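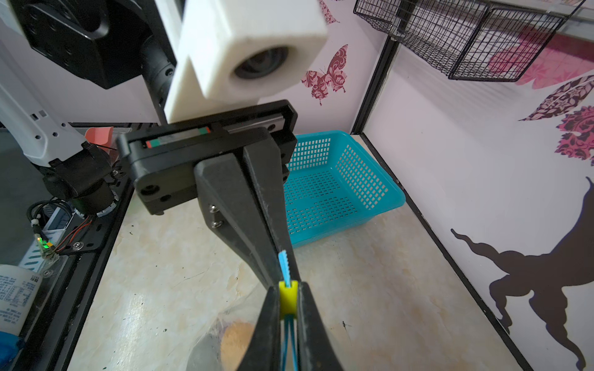

Kandora location trail extended to Ormsby and the Arkby viaduct

704 shares | 3 comments

The self-guided walking trail that links filming locations from the fantasy series Kandora has been extended east of Tonholm and now takes in Ormsby and the disused railroad viaduct at Arkby. The new section opened in September. It adds three marked stops to the existing route through Tonholm old town, which has been in place since the second season aired.

The extension begins at the east end of the Tonholm covered market, where the original trail finished. Walkers follow the canal path to Ormsby Lock and then a farm track to the viaduct. The surface is compacted gravel as far as the lock and unpaved after that. Strollers and standard wheelchairs can reach Ormsby Lock without steps. The last part of the climb to the viaduct deck has 200 steps and no ramp, and the trail leaflet lists it as unsuitable for anyone with limited mobility. A lower viewing point beside the road bridge is level and has a bench.

Ormsby Lock appears in the first season as the toll gate where the ferryman is questioned. Only the lower gates and the stone side wall were used. The toll house itself was a temporary structure, removed after shooting, and its position is now marked by a metal plate set in the grass. Fans who come looking for the red door should note that it was part of the set and was never at the lock.

The second stop is the yard behind the Ormsby grain store, used for the night market in season two. The yard is private and still in use. It can be seen from the public footpath through the railings, and the gate is closed to visitors at all times.

Arkby viaduct is the best known of the three. In the series it stands in for the Long Bridge, which in the books crosses a sea inlet. The real structure crosses a shallow valley with a stream, and the water was added digitally. The wide shots were taken from the north side, so the usual comparison photo needs to be made from the lower viewing point before late morning, when the sun is still on the arches. Dialogue scenes on the bridge were recorded on a studio deck with a matching parapet -- the stonework in the close-ups has wider joints than the original.

Signs along the extension follow the pattern used in Tonholm. Each post carries a stop number, the season and episode, and a still printed on an enamel panel. The trail leaflet has been reissued to cover both sections and is available at the Tonholm visitor office and at the Ormsby post office. A first print run of about 3000 copies has been delivered. The older leaflet remains accurate for the old town but shows the trail ending at the market.

Walking time from the market to the viaduct is given as two and a half hours one way. There is no parking at Arkby, and the road shoulder near the bridge is posted as no stopping. Drivers are asked to use the lot at Ormsby and walk from there. Buses back to Tonholm leave from the foot of the viaduct, with the last departure at 5:40 p.m.

The viaduct deck closes at dusk and in high winds. Drones are not permitted over any part of the eastern section -- this includes the canal, where the restriction is new. Dogs must be leashed between the lock and the viaduct during lambing.

Two locations requested by visitors have been left off the route. The quarry used for the siege scenes is an active site, and the chapel interior was built on a soundstage and has no real counterpart in the area.

Share this story: 704 | Comments: 3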